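Stomex two-finger gripper, used on desktop teardown

The Stomex gripper replaces the Ulline unit we had on the same arm. The job is taking parts out of old desktop towers laid on their side, and that means working around power supplies, drive cages and a lot of loose cable. The Ulline had a strong grip but thick fingers, and it could not get between memory slots.

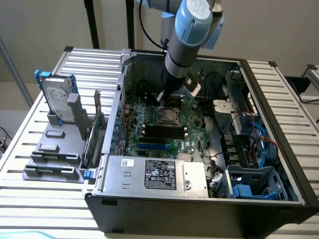
Over the CPU socket, with the power supply still in the case.

Reach is good. The tool end gets down to the motherboard, and the Jilon controller needed no changes beyond a new tool offset. Setup took 30 minutes. We ran 200 picks on loose parts before going near a full case, and the fingers closed in the same spot each time.

The cable is the weak point of the install. Ours loops down beside the arm, and it needs to be tied higher than the manual shows.

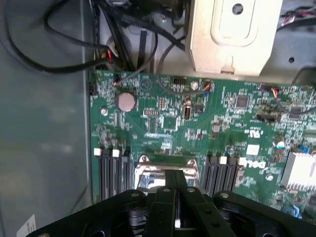

Reading time: 2 min

From the wrist camera, the body of the gripper takes up much of the lower view. The fingers are long, flat and black, with small holes along their length, and they are easy to follow against a green board. The part right under them is harder to see. On a CPU socket you lose some of the retention frame, so we line up on the memory slots on either side and use the fixed Lamont camera for the last move.

Grip force can be set low enough for cards. The software is slow to load and the force setting resets at every restart, which Stomex should fix.

I would buy it again for board work. For pulling power supplies, keep the Ulline.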